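Storage and Wear of Sorting Bins: Report of Our Semester Project

By Jankauskaitė
5/13/25
Shares 60
Comments 2

Our group studied how large open bins become worn when blocks are kept in them and taken out many times. The work was done in the workshop of our school in Trurville. We chose this topic because the school wants to buy new bins in August, and it was not clear if the old ones are really bad or only look bad.

The bins came to us from Rumia, a storage company which closed its small warehouse. They are gray and open at the top. For the blocks we took simple bars in two colors, green and red, so that every student could see quickly which group a block belongs to. We call one cycle the moment when a block is put in the bin and taken out again. The plan was 2,000 cycles. After 700 cycles we stopped for the first time and wrote down the marks on the walls in our notebook, which we named Fidport after the first folder of the project.

The main result is that the floor and the walls do not wear in the same way. The floor gets many thin scuffs, but they are shallow and you can hardly feel them with a finger.
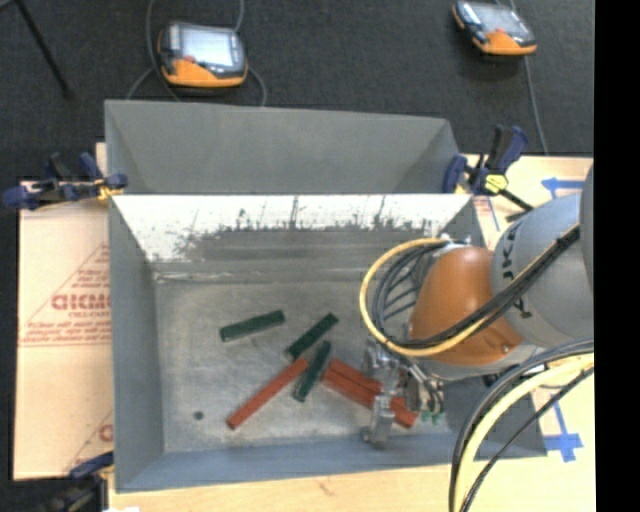 The inner walls are a different matter. On the wall with the most damage there is a bright worn band at the top, and under it are dark scratches which go down. Lower on the same wall the surface is dull gray with streaks going sideways. The left wall stayed smooth, and we did not expect this difference to be so big.

Our opinion is that the old bins can be used for one more year. We would turn them at the start of each term, so the same wall does not take all the contact. A weak point of our work is that we did not measure the depth of the scratches. The next group should borrow a gauge before they begin.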